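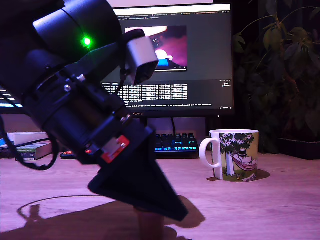
Ticket 1196
Subject: Desk lighting — pink-violet cast on timber desktop, monitor colour looks wrong
Opened: 2020-06-09
Requester: Elmarie Hendricks
Assigned: Bheki Ndlovu
Priority: Low
Location: Shabalala building, desk 7

Description (E. Hendricks)
The light over desk 7 has gone pink-violet. The desktop is light timber and normally reads as beige; it now looks lavender. Paper looks the same. Greys on the monitor appear greenish after a few minutes of working, so I can't sign off any colour proofs from this desk. Was fine at the end of May. Please restore neutral white.

Comment 1 (B. Ndlovu)
Checked the lighting controller. Desk 7 is on the Foltetti strip with three other desks. Controller reports white, 100 per cent, no faults. Power-cycled the strip from the panel. Can you confirm whether the colour changed at all when it came back on?

Comment 2 (E. Hendricks)
Went off, came back the same colour. The other three desks on the strip are normal white.

Comment 3 (B. Ndlovu)
If the other three are white, the strip driver is probably fine. Please do the following and post results:
1. Turn the monitor off and look at the desktop. Note any change.
2. Turn the monitor back on, wait for it to warm up, set it to the factory colour preset.
3. Switch off anything with its own lamp on or behind the desk.

Comment 4 (E. Hendricks)
1. No change with monitor off.
2. Preset was already factory.
3. Nothing switched on at the desk. There is a lamp on the shelf behind my chair but I don't have the remote for it.

Comment 5 (B. Ndlovu)
What make is the shelf lamp? And when you hold your hand above the desk, is there one shadow or two?

Comment 6 (E. Hendricks)
Brollitz, the floor-standing type with the base taken off. One strong shadow, falls to the left. There may be a second one but it is very faint.

Comment 7 (B. Ndlovu)
One strong shadow means most of the light is coming from a single source. The Foltetti strip runs the full width of the desk and gives a soft shadow at best. Looks like the Brollitz is overpowering it. Copying Fulvio, who has the asset list.

Comment 8 (F. Testa)
Brollitz lamp isn't on the asset list. Mieke Vermeulen had two of them for the display wall and one was moved in May. Remote should be in the second drawer of the print room cabinet, labelled Flustetine (old project name, ignore).

Comment 9 (B. Ndlovu)
Remote found, battery flat, replaced. Lamp was in a saved colour mode at full output. The white setting on this model is fixed at 2000 lumens with no dimming, so I've switched it off at the wall and left it off. Desktop went back to beige straight away.

Put the grey card on the desk under the strip alone: neutral by eye, no cast toward either end. Haven't done a meter reading — the meter is with Jamshid Zarei until he finishes the ground floor.

Comment 10 (E. Hendricks)
Confirmed, timber and paper both look right. Monitor greys are neutral again. It is a bit dim now for reading proofs late in the afternoon. Can the strip go higher?

Comment 11 (B. Ndlovu)
Strip is already at 100 per cent. Options are a second neutral task light clamped to the back edge of the desk, or moving the proofs to the window bench. Task light would need its own request.

Comment 12 (E. Hendricks)
Will raise one for the task light. Please keep this open until the meter reading is done.

Comment 13 (B. Ndlovu)
Status changed to Pending. Waiting on meter from J. Zarei.
Cause: shelf lamp left in saved colour mode.
Fix: lamp off at wall, remote returned to print room cabinet and relabelled.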